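Karnivura Textile Care: Frequently Asked Questions
Bed linen and dyed cotton garments

The answers on this page apply to woven and knitted goods sold under the Karnivura and Stakalora labels. Goods from other makers may be finished differently, and the sewn-in care label takes priority in every case. For wool, silk and down, see the separate care sheets. 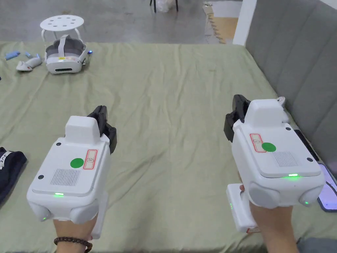

Page last changed: October 2022

Why does a new dark garment lose color in the first washes?

Reactive dyes bond to the cotton fiber, but a portion of the dye stays on the surface without bonding. Most of it is rinsed out at the mill. What remains comes out in the first few washes, and the amount depends on the depth of the shade. Navy, black, burgundy and dark green release the most. Pale shades release little that can be seen.

Loss of color that continues past the first few washes points to something else, usually abrasion in an overloaded drum or a detergent with bleach in it.

Can dark garments be washed with colored bed sheets?

Wash them apart for the first three washes. After that they may be combined if both care labels allow the same temperature. Large sheets tend to wrap around smaller items in the drum, which leaves the inner items poorly rinsed. Keep sheets to half the rated load when anything else is in the machine.

What about garments with white trim?

Treat the garment as a dark item for temperature and detergent, and as a white item for timing. It should come out of the drum as soon as the cycle ends. Dye transfer onto trim happens mostly while the item sits damp and folded against itself. Do not soak.

Trim made of polyester picks up less loose dye than cotton trim. The fiber content of the trim is listed on the second line of the label where it differs from the body.

A pale item has picked up dye. Can it be reversed?

Often, if it has not been through the dryer. Keep the item wet and wash it again alone in cool water with a color run remover, following the dosage on the package. Do not use a remover on the garment the dye came from. Heat sets the transferred dye, and once the item has been machine dried or ironed the result is much less certain.

Which detergent is recommended?

For colors, use a liquid or powder without optical brighteners. Brighteners deposit on the fiber and shift pale greens, grays and beiges toward blue under daylight. The change is gradual and cannot be washed out completely. For white cotton, a standard powder is suitable.

Fabric softener is not recommended on towels or on any item with a wicking finish. It has no harmful effect on plain woven sheets when used at the package dose.

What temperature should be used for sheets?

Warm water is sufficient for normal use. Use the hot setting for white cotton only, or when washing for hygiene reasons after illness. Colored sheets in the sateen weave should not be washed hot, as the long surface yarns lose their finish.

How much shrinkage is normal?

All cotton articles shrink to some degree. Flat sheets are cut oversize to allow for it. Fitted sheets are cut with a deeper pocket for the same purpose, and may feel loose before the first wash. Shrinkage is greater along the length than across the width. Nearly all of it takes place in the first machine drying. A sheet that was line dried for a year and is then tumble dried can still shrink at that point.

How can wrinkling be reduced?

Remove items promptly, shake them out along the length, and smooth the hems by hand. Percale wrinkles more than sateen. Stopping the dryer while the cotton still holds a little moisture helps, provided the item is then spread flat or made up on the bed once fully dry.

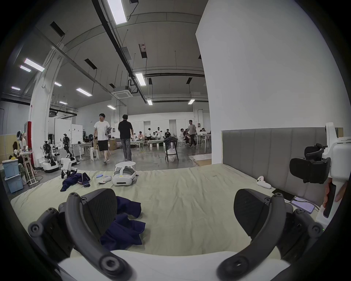 Navy garments on a bed with a wrinkled pale green sheet.

Should garments be turned inside out?

Yes for dark knits, printed items and anything with a brushed face. The inside takes the abrasion. Close zippers and fasten hooks first. Buttons should be left open, as fastened buttons put strain on the thread during the spin.

What does the number on the care label mean?

The four-digit number is the finish code. Code 1616 is a garment-washed cotton finish, and code 2000 is an untreated one. The three-digit number after it is the shade. Sage is 218 in the current Stakalora range. Quote both numbers when ordering a matching pillowcase or an extra sheet.

Will an extra sheet match one bought earlier?

It will match within the dye lot tolerance. Small differences between lots are normal, and an older sheet will also have faded. Where an exact match matters, order all the pieces together.

Are care instructions for Pemik mattress covers the same?

No. Pemik covers have a laminated backing that is damaged by high dryer heat and by dry cleaning solvents. Wash them warm and line dry, backing side out.

Where is the Schmieder catalog?

The Schmieder line was withdrawn in May. Its care sheets remain available in the download section under discontinued goods.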